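My Day at the Tolten Bloggers' Fair

February 23, 2020

I nearly didn't go. It was chucking it down, the train to Tolten was late, and I'd been up until silly o'clock trying to fix my blog header (still wonky, don't look too closely). But I'd paid for my ticket back in September and I wasn't going to waste it!

The fair was in the old corn hall, up a flight of stone steps, with two rows of stalls and a little stage at the far end. I'd pictured a handful of people in anoraks. It was packed, and by the time I'd got my badge on I'd already met a lady who follows my soup posts and wanted to talk about barley.

First stop was the Sonent stand. They do a newsletter tool, and I've been meaning to start a newsletter for ages — mostly I've been put off by the fiddly sign-up forms. The chap there set one up for me on his laptop while I ate one of his biscuits. It's free until you reach 1000 readers, so I think I'm safe for a good few years (I have 50, and one of those is my mum). My only grumble is that the templates all look like bank letters.

Leka had the biggest stall and the longest queue. They plan your posts ahead for you, so you can write on a rainy afternoon and have things go out all week. I liked it, but I couldn't get a straight answer about what it costs after the trial, and I asked twice.

After lunch (cheese roll, fine, a bit dear) I sat in on a talk about comments. The speaker said she sets aside 10 minutes every morning to reply to people before she writes a word of her own, and I've tried it twice since I got home. I do chat more that way. I also burnt the porridge. There was a good argument from the floor about whether a heart counts as a reply, which went on long enough that they had to cut the questions short.

I missed the Gerkasis session on photos because I went to the wrong room and was too embarrassed to walk in late, so if anybody has notes, please pop them my way! I did pick up their leaflet, and it says to use fewer pictures and make them bigger, so I've stuck to one today.

Home by seven with wet shoes, a tote bag and four new blogs to read. I've already left a comment on three of them. 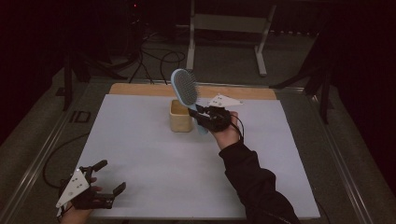
Pet brush with a light blue handle, and a little wooden box.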